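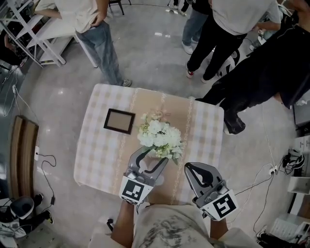 Step 3. Setting the flowers and the runner

Lay the checked cloth first, then the tan runner, and pull the runner straight from the near edge to the far edge. Press both beforehand on the wrong side. Lace-type trim scorches quickly, so use a low setting and a cotton cloth between.

White hydrangeas wilt when short of water. Cut 4 cm from each stem at a slant and stand them in deep water for 40 minutes before arranging. Strip any leaf that would sit below the waterline – it fouls the water within days.

Lift a bouquet by the lower stems, never by the heads. Keep picture frames flat until the flowers are in position, then stand them up.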